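Storing and Handling Felt, Foam and Heavy Cloth at Home
Reading time: 6 min
Print this page | E-mail this page
By Melina Sfakianakis
Last revised Oct 1, 2020

Soft goods with a matte face are harder to keep in shape than smooth cotton or vinyl. Felt, fleece, coated cloth and foam all take a set when folded, hold lint in the surface and go shiny where they are rubbed. The notes below cover sorting, cleaning, gripping and shelving. They apply to sewing remnants, slippers, padded covers, knee pads, tool rolls and the many shaped pieces that end up in a craft cupboard.

1. Sort by surface before sorting by size

Put napped cloth in one pile and smooth or coated cloth in another. Fleece sheds for the first few washes, and the fibres transfer readily to felt. Dark fleece against pale grey felt is the worst pairing, as the lint shows from across the room and has to be lifted out with tape.

Foam goes in a third pile. Old polyurethane foam turns crumbly and slightly tacky with age. Press a thumb into one corner, and if the dent stays or grit comes away, discard the piece. Do not store crumbling foam with anything you intend to keep.

2. Clean dry first

Brush with a soft clothes brush, in one direction only. Follow with the upholstery head of the vacuum on low suction. For lint that has worked into felt, use low-tack masking tape, pressed flat and peeled back slowly. Packing tape pulls the surface and leaves a bald patch.

For marks, make up a solution of 10 mL wool wash in 1000 mL of cool water. Dampen a white cloth, wring it hard and dab from the edge of the mark toward the centre. Test on an inside seam or the underside beforehand. Coloured cloths can bleed into pale felt. Blot with a dry towel and leave the piece flat in shade until it is fully dry. Wool felt must not go in the dryer. Synthetic felt will usually survive a cool cycle but may lose its shape at the edges.

Coated cloth is wiped, never soaked. Water gets in at the stitch holes and sits behind the coating, where mildew starts.

3. Pick up tapered pieces near the narrow end

Cones, toes, padded corners and anything else that runs from wide to narrow will deform if lifted by the open or wide end. The wall folds inward, and on stiffened felt the crease is permanent. Take hold low down, close to the blunt end, with light pressure from both sides.

Use a soft face against a soft face. Bare pliers, spring clamps and bulldog clips leave a bite mark in felt and foam that steam only partly removes. Pads of dark fleece or similar cloth over the jaws spread the load and grip well enough at low pressure. Brush the pads before each use. Grit caught in the weave acts as an abrasive.

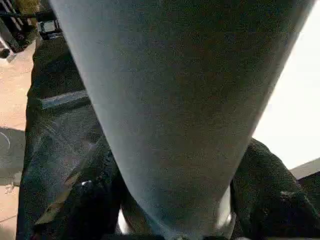 4. Fill hollow shapes before shelving

A hollow piece stored empty will settle under its own weight. Fill it with acid-free tissue, crumpled loosely, and stop when the wall just meets resistance. Newsprint transfers ink. Plastic bags trap moisture and slide out of position.

For stiffer pieces, cut a support from closed-cell foam. Make it 2 mm smaller than the inside measurement all around, so that it goes in and out without dragging the lining. Round off the tip of the support - a sharp point will wear through felt from the inside.

5. Roll flat goods, do not fold them

Felt and coated cloth should be rolled on a cardboard tube with the face side out. Rolling with the face inward compresses the surface and causes fine wrinkles on coated goods. Cover bare cardboard with a strip of washed calico first. Tie with flat cotton tape, as string leaves a ring.

Fleece can be folded without harm. Refold it along different lines each May and check for moth at the same time.

6. Set the shelf depth to suit the roll

Vangelis Kourkoulas, who built the shelving for the Hosura sewing room, settled on a clear depth of 645 mm. It takes the standard cut rolls end-on and leaves space behind for air to move. Deeper shelving tends to collect a second row, and the back row is then forgotten until it smells.

Melamine or sealed timber is suitable. Raw pine can stain pale felt where resin bleeds through. If raw timber is already in place, line it with calico and wash the lining once a year. Keep the bottom shelf clear of the floor, particularly on a concrete slab.

7. Restoring a flattened edge

Hold a steam iron clear of the surface and give short bursts. Do not touch the soleplate to the cloth. Shape the edge with your fingers once it has cooled enough to handle, then leave it over a form overnight. A jar, a rolled towel or a wooden darning egg will serve. Repeat if needed - two light treatments are safer than one heavy one.

Foam does not respond to steam. Remove whatever is pressing on it and wait a few days. Most closed-cell foam will recover part of a dent, and open-cell foam somewhat more. Deep creases stay.

8. Label the container, never the cloth

Pins rust and adhesive labels leave residue that picks up dust. Tie a card tag to the roll or write on the box end in pencil. Record the fibre content, the width and whether the piece has been washed. Unwashed wool felt can shrink considerably, and a pattern cut from it will be short after the first wet clean.

Keep offcuts in the same box as the main piece. Small scraps are useful for testing cleaning solutions and for facing clamp jaws.

Contact: Filarberg Household Notes
Copyright Filarberg. All rights reserved.
Back to top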